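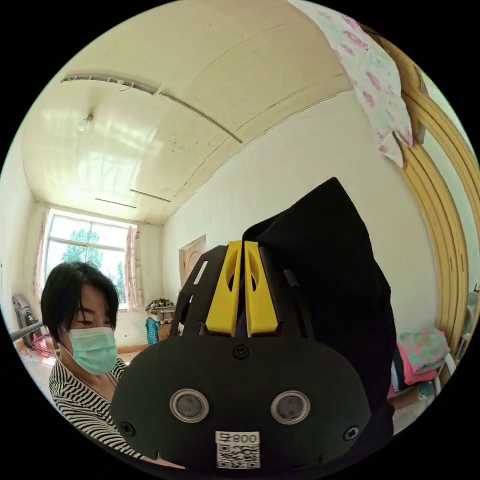 Figure 1. Bedroom with folded clothes at lower right and sheer floral curtains at the window.

Section 2. Sorting and Folding Clothes in the Bedroom

2.1 Scope

This section applies to all furnished bedrooms managed under the Prirer household care program. It covers the sorting, folding and putting away of clean, dry clothing, using the bed as the work surface. Washing and ironing are covered elsewhere in this manual. Rooms fitted with the Schnyder fold-down table should be handled according to the supplement supplied with that table.

2.2 Before You Begin

1. Open the curtains fully. Colors such as navy and black are difficult to tell apart in low light.
2. Clear the bed of pillows, bags and loose bedding. A blanket may be hung over the headboard while work is in progress, provided it does not touch the floor.
3. Check that the floor is clear along the side of the bed where you will stand. Suitcases, hoops and other large items should be placed against a wall.
4. Wash and dry your hands.
5. Bring the clothing into the room in a Lirov carrier or a clean basket. Do not place the carrier on the bed.

Note: Clothing that is still damp must be returned to the drying area. Do not fold it for later airing.

2.3 Preparing the Work Surface

The surface used for folding must be firm, clean and level. A soft mattress allows fabric to shift as it is smoothed and leaves creases along the fold lines. Where a mat is laid over the bed, as with the green woven straw mat in Figure 2, it may stay in place during folding. Run a hand lightly over the weave first and check the border for broken strands that could catch on knitted items. Small objects kept on the bed, such as the square alarm clock and the papers beneath it, may remain near the far edge if they do not reduce the working area. Otherwise, move them to a shelf and return them when the work is complete.
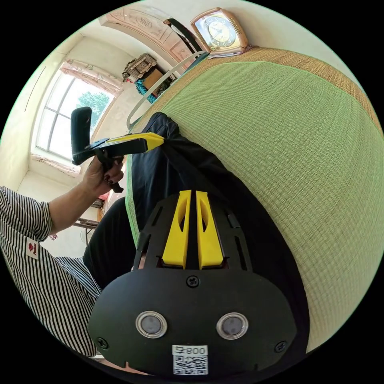 Figure 2. Bed with woven mat; dark navy cloth over the edge.

Caution: Do not lean on or hang heavy items from a bed rail. Rails on Vever beds are not intended to carry the weight of a person.

2.4 Sorting

1. Empty the carrier onto one end of the bed.
2. Separate tops, trousers, undergarments and household cloths.
3. Set aside any item with a missing button, an open seam or a stain. Record these items on Form 71.
4. Empty all pockets. Place the contents in the small tray provided and leave the tray where the resident will see it.
5. Match socks before folding begins. Unmatched socks are kept in the carrier until the next wash.

2.5 Folding

Shirts and tops

1. Lay the garment face down with the collar away from you.
2. Smooth the fabric from the center outward.
3. Fold each side toward the center and lay the sleeve flat along the fold.
4. Bring the hem up to the collar in two equal folds.
5. Turn the garment over and place it on the stack.

Trousers

1. Hold the trousers by the waistband and shake once.
2. Lay one leg over the other with the seams aligned.
3. Fold in half from hem to waistband, then in half again.

Note: On striped garments, use the stripes as a guide for keeping the fold straight.

Keep folded clothing in separate stacks by type. Stacks may be up to 410 millimeters high. Taller stacks tend to fall when the drawer or cabinet door is opened.

2.6 Putting Away

1. Carry one stack at a time, with one hand beneath it.
2. Place heavier items, including trousers and sweaters, on the lower shelf.
3. Place tops on the middle shelf with the folded edge facing out.
4. Store seasonal items in a lidded box. Heavy bedding is brought out again in September.
5. Do not pile clothing on top of a cabinet or hang it from the cabinet door.

Caution: The standard shelf is 349 millimeters deep. Garments that extend beyond the front edge must be refolded before the door is closed.

2.7 Finishing

Return the blanket and pillows to the bed, and put back any objects that were moved. Take the empty carrier to the laundry room, together with Form 71 if any items were recorded. Items awaiting repair are handled under Section 3.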